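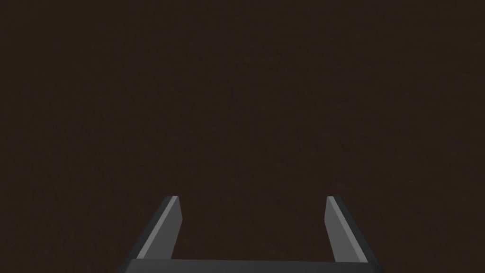 Progress report to the Eklund Fund
Rust resistance in dry bean: field and greenhouse work, second reporting period
Prepared by Ignacio Retamal, project lead, Cludley Plant Research Station

1. Scope of this report

The grant supports the transfer of a leaf rust resistance trait from a wild bean accession into Zustix, a dry bean variety grown on contract in the Wodo valley. The work has three parts: marker-assisted backcrossing in the greenhouse, replicated field plots at two sites, and seed increase for on-farm testing. This report covers all three, together with spending and changes to the work plan. Methods described in the first report are not repeated unless they have changed.

2. Backcrossing

The third backcross generation was planted in the greenhouse as scheduled. Leaf tissue was taken from 640 seedlings at the first trifoliate stage and screened with the two markers that flank the resistance region. Of these, 270 carried the wild segment at both markers and were kept. The remainder were discarded after leaf sampling, except for a small set of sister plants held as susceptible checks.

The retained plants were inoculated with the mixed rust isolate used in the first period. Readings were taken on the standard one-to-nine scale by two people working separately. Agreement between readers was good on the low and high ends of the scale and weaker in the middle, where pustule size varied within a single leaf. For the next round we will record pustule size and leaf coverage as separate scores.

A few plants that were positive at both markers still developed large pustules. The most likely explanation is a double crossover between the markers, though mixed seed has not been ruled out. DNA from these plants has been stored. A third marker, closer to the trait, is being tested and should settle the question.

3. Background recovery

Plants from the third backcross resemble Zustix in growth habit and flower color. Seed coat color is less uniform. Some families give seed with a slightly darker hilum ring, a trait the contract buyers will notice. These families are being carried forward at low priority only. Days to flowering in most families fall close to the recurrent parent, but one family is consistently late and has been dropped. 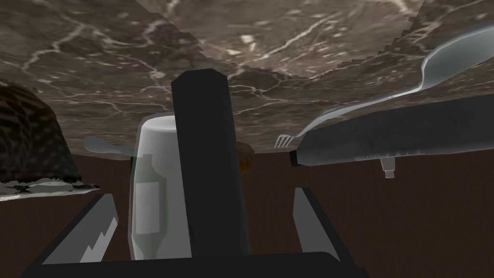

Cludley, July

4. Field plots

Plots were planted at the station and at the Wodo site in a randomized complete block layout with four replications. Entries are the second backcross lines, Zustix, the wild donor, and a commercial resistant check. Emergence at the station was even. At Wodo, a crust formed after heavy rain in the week following planting, and stands in the lower two blocks are thin. Those blocks will be scored for rust but left out of the yield analysis.

Natural rust pressure is light so far at both sites. Spreader rows of a susceptible variety were inoculated in the evening to take advantage of leaf wetness overnight. First pustules have appeared in the spreader rows at the station and have not yet been found at Wodo. Scoring will begin there once the spreader rows show even infection.

White mold was noted in one border area at the station. No fungicide has been applied, in keeping with the protocol. Irrigation intervals were lengthened.

5. Seed increase

The target for on-farm testing is 500 pounds of clean seed from the best two lines. Current plantings should meet this if pod set holds through the warm spell. Harvest will be by hand pulling followed by a small stationary thresher, with the cylinder speed reduced to limit seed coat cracking. Germination tests will be run on each lot before seed is released to growers.

6. Budget

Spending is in line with the approved budget apart from one item. Marker reagents cost $2,000 more than planned after the supplier changed its minimum order size. The difference was covered from the travel line, within the transfer limit set out in the grant agreement. No further transfers are expected.

7. Changes to the work plan

The on-farm tests were to use single strips. Growers have asked for paired strips with their own Zustix seed alongside, and we propose to accept this. It adds planting time and no seed cost. Written approval from the Fund is requested.

8. Next period

Fourth backcross seed will be harvested and cleaned. The third marker will be run on the stored DNA and, if it performs well, on all fourth backcross seedlings. Rust scores and yields from the field plots will be analyzed by site. Cooking time and split rate will be measured on bulk samples of the two increase lines, using the same soaking procedure as the buyers.

Plot maps and raw rust scores are available from the station office on request.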